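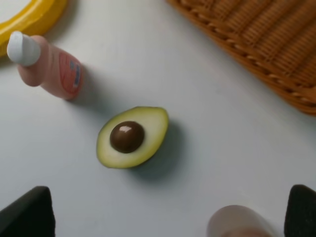

Slide 1. Waste at the till: what we changed at the Vandov shop

Good afternoon. I run the fresh produce side for Grelard, and for four months I looked at what our Vandov shop threw away. Folasade Tamuno did the weighing and checked my sums.

We started in July. In the first month the shop binned 253 kilos of fruit and veg. Most of it was bananas, avocados and salad bags. Pause here, let people read the chart.

Slide 2. Where it went wrong

Ordering was done at 4 in the afternoon, before the evening trade. Whoever placed the order was guessing. If it rained, we had too much the next morning.

Bananas were a separate problem. Customers break up bunches and leave the singles, and the singles don't sell at the bunch price. 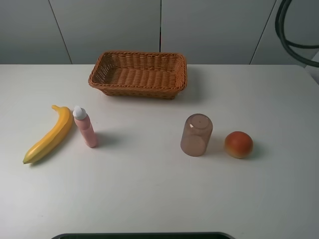 Slide 3. What we tried

We moved the order to closing time. Sellex changed the cut-off on their system for us, which took longer than the rest of the work put together.

We sold single bananas loose by the till at a flat price. We stopped stacking avocados more than two deep and put the ripe ones at the front with a sticker.

Slide 4. Results

Waste fell by 33 per cent by the last month. Salad bags hardly moved, and I don't have a good answer for that. Say this plainly, someone will ask.

Staff time went up slightly in the first fortnight, then settled. Single bananas now sell out most days.
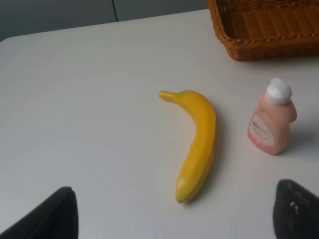 Musa Ogunleye told me the Balogun branch had tried the same thing with singles, and that it only worked once the price was written large enough to read from the queue. We copied his sign.

Slide 5. Next

Same changes in the other shops, starting with the smaller ones. Salad bags to be looked at separately. Questions.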